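Clirano Pottery Circle
Home | Classes | Kiln calendar | Galleries | Contact

Gallery: Undersides

Posted in Galleries by Tineke Van Leeuwen
Views: 3,138

Every pottery website has a gallery of mugs taken from the front, handle to the right, steam optional. We have one too, under Classes, and it's very nice. This is the other gallery, for the part of the mug you only see when someone across the table is finishing their coffee.

I started looking at the bottoms of mugs when I began throwing my own, which is to say when mine began scratching the dining table. My partner was gracious about the first scratch. By the fourth I'd been given a placemat, and by winter I owned a diamond sanding pad and some opinions. If you turn over enough crockery in other people's kitchens you stop being invited for tea, but you do learn a fair bit about feet.

A few words on those, for new members. The foot ring is the raised circle a pot stands on. It's usually left bare, as glaze melts in the kiln and will happily glue your mug to the shelf for the rest of its natural life. You wax the ring, or wipe it with a sponge, or (my method for most of the first year) forget entirely and spend an afternoon with a chisel. The recessed bit inside can be glazed or left alone according to taste. Konrad Jabłońska glazes his. I used to say life was too short, then I washed up one of his bowls and one of mine side by side, and I've gone a bit quiet on the subject.

The ring is also where the clay owns up. The walls of a pot can be any colour you like, and most of ours are blue, owing to a bulk order of cobalt that was meant to be a small order of cobalt. Underneath, you find out what the thing is made of. White clay looks like a bathroom tile. Buff clay looks like a biscuit. The speckled sort looks like a biscuit somebody dropped, and it's the one everybody asks for by name at the Sadowski Street sale.

Housekeeping, before the shelf of fame.

Sanding: use the 200 grit pad, wet, at the sink with the clay trap. Please don't do it dry at the glazing table and blow the dust off, no matter how satisfying it looks. Run a thumb around the ring when you're finished. If it catches your thumb it will certainly catch the furniture.

Waxing: the good brush is the good brush. If it has gone hard, it was everyone's favourite brush until very recently and we are all sad. The Prosell wax lives in the cupboard with the lid on. The lid is the important part.

Signing: scratch your initials while the clay is leather-hard. We have 164 orphaned pots on the back shelves and 2 of them are lovely, so you can imagine the number of people who remember making those. The rest go out as plant pots in December, with or without a hole.

Washing up: bare clay picks up whatever it stands in. A mug parked on a wet tray beside yesterday's teabags will remember the occasion. Bicarb and an old toothbrush will shift some of it. I wouldn't bother for every little mark, but I also wouldn't put it on the sale table and call it patina. (Konrad would. Konrad got twice my price.)

If you'd like your own foot included, leave the pot on the windowsill in the members' room with a note inside, and try to choose one you've used. A pot straight from the kiln has very little to say for itself.

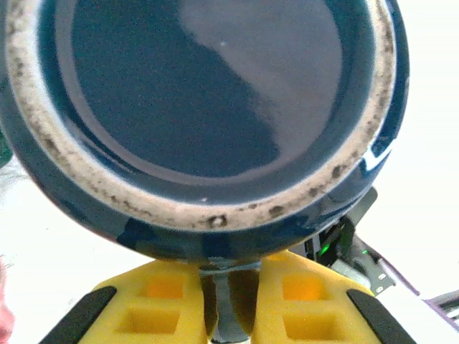
Blue mug, well and truly broken in. I've long maintained that a wide foot is the mark of a sensible potter, or of one who has knocked over a full cup near a laptop. You get both schools at Clirano, and the narrow-footed crowd will tell you their pots look lighter on the table, right up until the cat walks past. No such worries with the broad tan ring on this one, which has enough dark flecks and stains to keep the biscuit comparison going, thickest along the lower stretch. There's a small dark spot there as well, a chip or a pit, and I'd give it a go with the wet pad before letting it near good timber. Full marks for the glossy navy in the middle, though. Konrad has already been round to admire it and to ask, very kindly, how my bowls are getting on.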